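Workshop notes, October – gauge archive, cont.

In at 8:40. Fuad already here with the Nigatu paper rolls, still in the flour sacks they came in. Some of the outer turns are brown and crack if you look at them. Put the worst ones in the humidity box with the wet sponge, lid taped. Leave till tomorrow at least.

Main job today is still the river levels. The Brodberg series and the Wakell series don't agree for the wet season and they should, same river, no tributary worth the name between them. Ulises thinks a datum shift. I think someone swapped staff boards and didnt write it down. 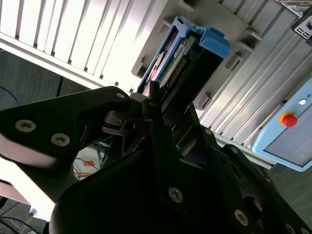

Blue drive caddy, gray chassis

Went through the observer's books page by page. Handwriting changes in the middle of the second book, and right after that every Wakell reading is a bit low. So maybe both of us are right. New observer, new board, zero set in a different place. Need the survey sheet. Kidus says the survey sheets went to Pluvari with the maps. Emailed them, no answer by lunch.

Typed in 1321 readings so far between me and Faisal. Double entry, then compare. Most mismatches are 1s and 7s, as usual. Faisal reads the old sevens better than me, so he gets book three.

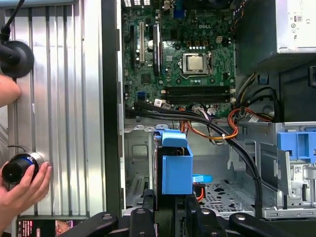

Dell board, CPU and memory slots

File names again. Please everybody: station, book, page, in that order, no spaces. Callum has been putting page first and the sort goes to pieces. I renamed the lot by hand this once.

Tried the flood marks as a check. The church step at Brodberg has a cut line with a year next to it, and Fuad has the leveling for it from his own visit. Peak in the book lands just under the cut – good enough for me. Nothing like it at Wakell, bridge was rebuilt.

Rain sheets: stopped at the end of book one. Trace days are marked "tr" or sometimes just a dot. Are dots trace or are they missing? Left as dots. Do NOT turn them into zeros. 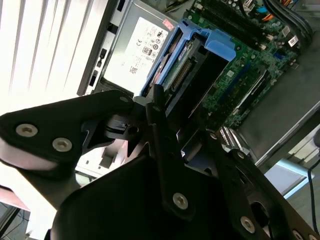 Open desktop case

3:15. Pluvari phoned. They have the sheets, filed under roads. Scans coming, low res first and then proper ones. Ulises will redo the offset when they get here. Until then nothing gets corrected in the master, flag column only.

Peeked in the humidity box. Outer turn on the smallest roll is lifting by itself. Closed it agian.

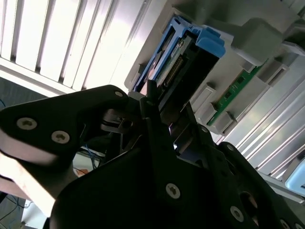
Still to do

Book three, Faisal, start at the page with the ink blot.
Blotters and weights for the rolls – ask Kidus where the old ones went.
Ask Fuad for his leveling notes, the originals, mine is a copy of a copy.
Dots in the rain sheets. Write to the observer's family? Callum has the address.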